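Sorting the bedroom, one armful at a time

Nov 11, 2024 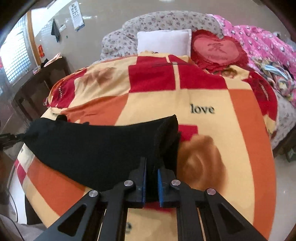
The checked bedspread with the bears on it, and a bit of black knitwear waiting to be dealt with.

I have been meaning to write about the bedroom since September, when I promised myself (and, rather foolishly, all of you) that it would be the next room to get a proper going-over. Well, the kitchen drawers took longer than planned, then I had that cold, and somehow the bedding got left until the weather turned and I wanted the warm things out anyway.

My method, if you can call it that, is to put everything on the bed. All of it, clothes and covers and whatever has slid down behind the chest of drawers. It means I can't go to bed until I've finished, and I'm afraid that is the only sort of discipline that has ever worked on me! I start with the small dark things, socks and the like, as they vanish so easily into a pattern, and then I do the blankets when my arms are already warmed up.

I do love this bedspread. It's big cream, yellow, orange and deep red squares, with little brown bears and the word "love" printed on it, and it makes the whole room feel cheerful on a grey afternoon. It came from Jollari, the little homeware shop by the bus station, which closed not long after, and I've never found another I liked half as much. I paid over 2,000 for it, which felt terribly extravagant then, but it has been through the wash more times than I could tell you and I've no regrets at all.

The red heart cushion with the ruffled edge and the big embroidered Chinese character stays at the pillow end, and I won't hear a word against it. The grey floral bedding is the one I go back and forth on. Rolled up like a bolster it's lovely to lean on with a book, but it does take up an awful lot of bed, and I really ought to fold it flat and find a shelf for it. The pink cartoon blanket is for cold feet and films, so that's going nowhere before spring.

What I do need is somewhere to put it all. I looked at a storage chest from Gestovum and a cheaper one from Sedik, measured the space under the window twice and got a different answer each time (136 centimetres, then 13 more than that, so goodness knows what I did with the tape). I'll measure again tomorrow with my glasses on.

If anybody has a good way of keeping spare blankets from smelling of cupboard, do leave it in the comments. I've tried lavender bags and they only made me sneeze.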